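November – property tax notebook, Mornis shop

Assessment on the shop equipment came back, and the number is wrong.

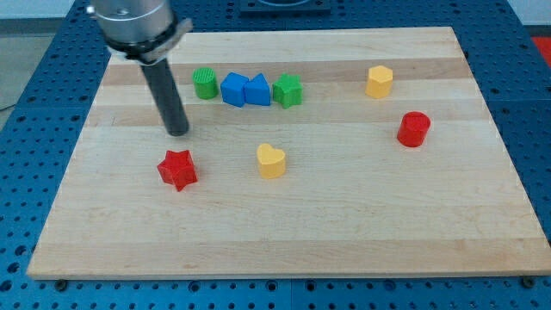
The Pasurville county office sent the personal property notice with the value set at 398 thousand. Our own return, as filed in the spring, doesn't add up to anything like that. I went through their schedule line by line this morning, and most of the gap comes from three places. They kept the old compressor, which we listed as disposed of. They put the leased Kaewsai mill on our account even though the lease says the lessor files for it. And they lumped every bench, fixture and table into the "machinery, long life" class, which depreciates slower than "shop furniture." A table is shop furniture by their own published guide as I read it, so I have marked each of those lines for reclassing. Consumables go under supplies and should not be on the schedule in the first place. Somebody here wrote them in by hand two years back and they have carried over ever since.

**Where the paper stands**

- Copy of the filed return: in the gray binder, tab 4.
- Asset list from bookkeeping: printed, but it runs through June only. Need a fresh one.
- Kaewsai lease: have it. The tax clause is on the second to last page.
- Compressor disposal: have the scrap receipt, no serial number on it. Serial number is in the maintenance log, so attach both.
- Dravirberg invoice for the oven: missing. Asked them for a duplicate.

The oven matters more than I first thought. The county has it at full list price, with freight and installation added on top. We bought it used. If the Dravirberg duplicate shows what we paid, the line should drop by more than half. I don't want to send the appeal with a blank where that invoice goes. Last time we sent something incomplete they mailed the whole packet back and the clock kept running.

**Phone call, 10:40**

Called the assessor's number on the notice. On hold for most of it. What I got out of the call:

1. The appeal has to be on their form. A letter alone won't be treated as an appeal, but a letter can be attached.
2. Postmark counts, not the date received. Send it certified anyway.
3. The first installment is still due while the appeal is open. If we win, the difference comes back as a credit on the next bill unless we ask for a check in writing.
4. Leased equipment: they want the lease page plus the lessor's account number with the county. I don't have that number. Wrote to Kaewsai for it.

I asked whether the disposed compressor could be fixed over the phone as a clerical error. No. Same form, separate line.

**The late penalty**

There is a penalty of 230 dollars on the bill for late filing. We did not file late. The certified mail slip is stapled inside the binder cover and the postmark is good by several days. The penalty is handled by a different desk from the valuation, with its own waiver request, one page. Filled that out after lunch and made a copy of the slip. It can go out now without waiting for the rest.

**What to pay**

The first installment as billed is 1580 dollars. Paying it in full, penalty left off, with a note on the stub that the waiver request is pending. I went back and forth on that. Short paying the penalty could trigger a reminder notice, but paying it and then asking for it back looked slower from what the phone desk told me. If a reminder does come, put it in the binder and don't pay it before checking with me.

Do not pay the installment out of the equipment account. It went out of there last year and bookkeeping had to move it afterward.

**Changes for next spring's return**

The return gets built by copying last year's sheet and adding new purchases at the bottom. That is how the hand-written supplies lines stayed on, and probably how the compressor stayed on the county's side too, as we dropped the line from our sheet but left the disposals section blank. Starting with the next one:

- Build from the asset list, not from last year's sheet.
- Fill in disposals even when there's only one.
- Leased items go on the separate "property owned by others" page with the lessor's address.
- Supplies as one total, if the form asks for them at all. Check the instructions, I think the rule changed.
- Used purchases: attach the invoice the first time around.

Also want asset tags on the things that get moved between rooms. Two of the carts are on the list twice under different names – "cart, steel" and "rolling bench" – and I only caught it when I walked the floor with the printout. Still have the back room to walk.

**Open**

- Fresh asset list from bookkeeping
- Duplicate invoice from Dravirberg
- Account number from Kaewsai
- Serial number page from the maintenance log, copy it
- Back room walk
- Waiver request: signed, in the outgoing tray, needs the certified sticker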